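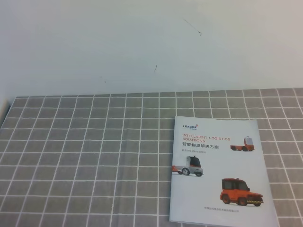 Cuadrícula gris, pared clara.

La mujer que traduce lo que casi todos tiramos

Confieso que yo soy de las que abren la caja, sacan el aparato y dejan el manual en un cajón con los plásticos todavía puestos. Se lo dije nada más sentarnos y se echó a reír. «Tranquila, mi hermana hace lo mismo, y eso que algunos los he escrito yo.» Lleva más de 20 años traduciendo manuales, folletos y catálogos al español, y me había puesto una sola condición para hablar: que no saliera su nombre. Le da pudor, dice, y además le gusta que su trabajo no lleve firma.

Empezó por casualidad, claro. Buscaba novelas. Había terminado la carrera convencida de que iba a traducir a los grandes rusos, mandó cartas a un montón de editoriales y la única respuesta amable le llegó de Avell, una agencia pequeña que necesitaba a alguien para las instrucciones de una caldera. «Me pasé la noche buscando cómo se llamaba una pieza que en mi casa había sido siempre "el chisme ese". Y me divertí muchísimo, qué quieres que te diga.»

Le pregunté si no se aburre. ¡Menuda pregunta! Me miró como si le hubiera dicho que el mar es monótono. Me contó entonces lo del catálogo de Tovholm, una casa de herrajes que fabrica bisagras, tiradores, pestillos y toda la familia: 641 páginas, con una terminología que alguien había ido inventando por el camino. La misma bisagra aparecía con dos nombres distintos según el capítulo. «Llamé para preguntar cuál era el bueno y me dijeron que los dos. Pues no, señor, los dos no, porque el carpintero que pida una va a pensar que la otra es otra cosa.»

Ganó ella, por cierto. Tardó una primavera entera, pero ganó.

Trabaja desde otras cuatro lenguas y con todas tiene sus manías. Del alemán le encanta que las palabras sean tan largas que ya traen la definición puesta. Del inglés le desespera el imperativo alegre – ese «¡Disfruta de tu nueva aspiradora!» que en español suena a que te están vendiendo un crucero. «Yo quito las exclamaciones. A veces el cliente las vuelve a poner. Yo las vuelvo a quitar.»

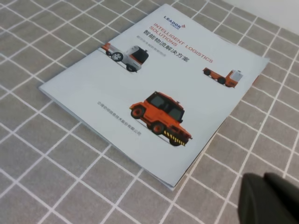
Un folleto no es un manual

Aquí se puso seria. Bueno, seria a su manera, removiendo el café con el capuchón del bolígrafo. Para ella son dos oficios. El manual lo lee alguien que tiene un problema, muchas veces de rodillas y con una linterna en la boca, y a esa persona hay que hablarle claro y corto. El folleto lo hojea alguien que todavía no ha comprado nada. «Ahí puedes permitirte un adjetivo. Uno. Si pones tres, ya no te creen ninguno.»

Me enseñó una prueba de imprenta de Lozano, donde le guardan siempre un juego para la última lectura. La repasa en papel y en voz alta, con la puerta cerrada, por no asustar a los vecinos. En pantalla, asegura, los ojos se vuelven perezosos y leen lo que esperan leer. De ahí salió la errata más famosa de su carrera, que me dejó contar: en un folleto de Ranside, los de los toldos, la «lona» pasó a ser «loma», y durante una temporada entera se anunció una loma impermeable y lavable. «Lo peor es que hubo quien llamó para encargarla por teléfono, y dijo "loma" con toda naturalidad.»

¿Y el dinero? Puso cara de limón. Se paga por palabra y se paga poco, y los plazos se han encogido. En noviembre, con las campañas de Navidad encima, come delante del teclado. Lo que peor lleva, sin embargo, es que le manden los textos sin ver el producto: frases sueltas en una tabla, «tirar», «girar», «tapa», y adivina tú si es un verbo o un letrero, o si la tapa es de una olla o de un depósito. Ella pregunta mucho. Sabe que tiene fama de pesada y la lleva con bastante orgullo.

Antes de irme quise saber si alguna vez había traducido por fin una novela. Una, me dijo, policíaca, malísima, de un asesino que envenenaba con setas. Le corrigió al autor el funcionamiento de un horno de gas, que estaba mal explicado en el capítulo del crimen, y el autor le escribió para darle las gracias. La carta la tiene guardada con las garantías de los electrodomésticos.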